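The Shared Table Needs a Divided Box

26/07/2022

Print | E-mail

Most offices I have worked in spent money on chairs and screens and gave no thought to the tabletop. I think that is backward. A table that several people use needs one plain box with compartments, and it should stay on the table all day.

The floor I work on at Pevuver is 3199 square feet of shared space. There are lockers and a storage room at the far end. People seldom use the storage room for small things, and I don't blame them. A walk of 50 steps to put away a paper clip is too long.

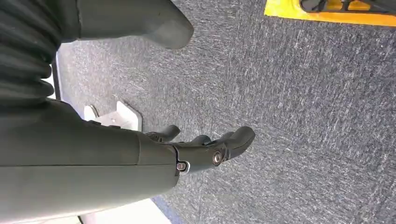 Small parts are the best argument for compartments. A screw, a cap or a spare key takes up no room, so it gets set down anywhere. The small silver screw head in its black ring at the wrist is easy to find because it has a place of its own. Put the same sort of screw on a table beside a laptop and it will be under the laptop by noon. Drawers don't solve this. A drawer hides the problem until somebody pulls it open and everything slides to the front.

I have also heard that tall rooms make people messy. Iven, the firm that fitted out our floor, suggested hanging shelves to bring things "down to human scale." We tried them for a season. They held boxes that were never opened.

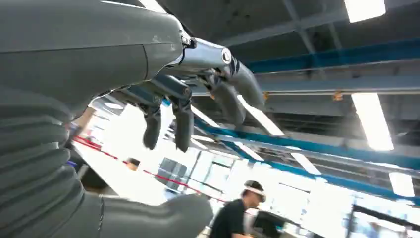
Blue steel beam under the high ceiling.

A high ceiling is good for light and air. It has no bearing on where the tape goes. What matters is the space within reach of a seated person, and that space is smaller than most planners draw it. A laptop takes a large share of it. A phone and a power adapter take more, and then there is the cable, which never lies where you put it.
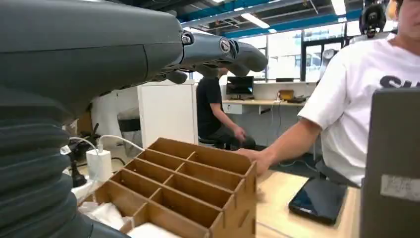
Reading time: 3 minutes

An organizer with fixed dividers works because it makes a decision for you. Each compartment is too small for a pile. One with slotted panels, light enough to rest a hand on and pull closer, beats a heavy tray that stays where it was first set down. I would leave the top open. Lids get used as extra shelves – then the box is shut for good.

I am not strict about what goes in. Crumpled tissue in the front compartments bothers some people, but it is better there than across the table. Empty them at the end of the day. I would not label anything either. We labeled our first box last December, all 11 compartments, and within a month the labels were wrong and people were following them anyway.

The cost is small. Cardboard will do. The Shezi table set is sturdier, and I like it, but a table that is moved or shared often may be better served by something cheap enough to replace.
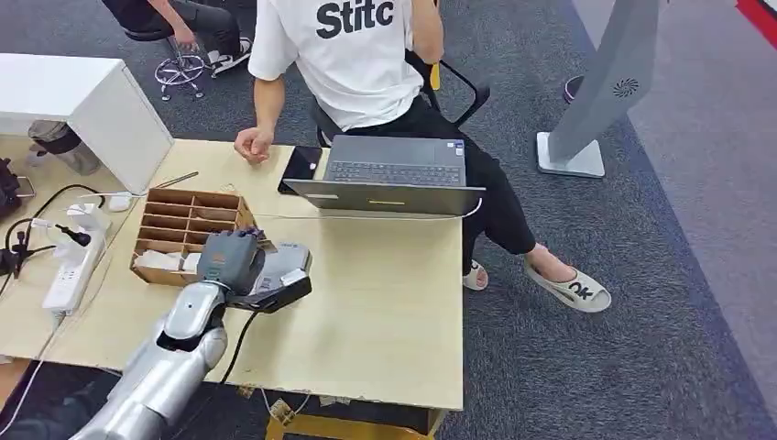 One reader of my last column objects that a box on the table only invites more things onto the table, and that the better rule is to clear everything at the end of each shift. I have worked under that rule. It gives a clean table at night and a bad hour in the morning, when people go back and forth for the items they put away. The reader is right that the box can fill up with junk. When it does, tip it out and start over – a full box takes a few minutes to sort, and a full storage room takes a weekend.

Buy the box before the next chair.

Comments

Guest: We did this with 9 people at one long table. It held up for the pens and nothing else. Cables still need a hook under the edge.

Reader in Wosavus: Agree about labels. Disagree about lids, we have a dusty shop and open boxes are hopeless.

Guest: Which size compartments? Ours are too narrow for a roll of tape.

Related

Who Owns the Power Strip?
Drawers Are Where Tools Go to Get Lost
Shezi Table Set: One Year Later
The Case for Fewer Shelves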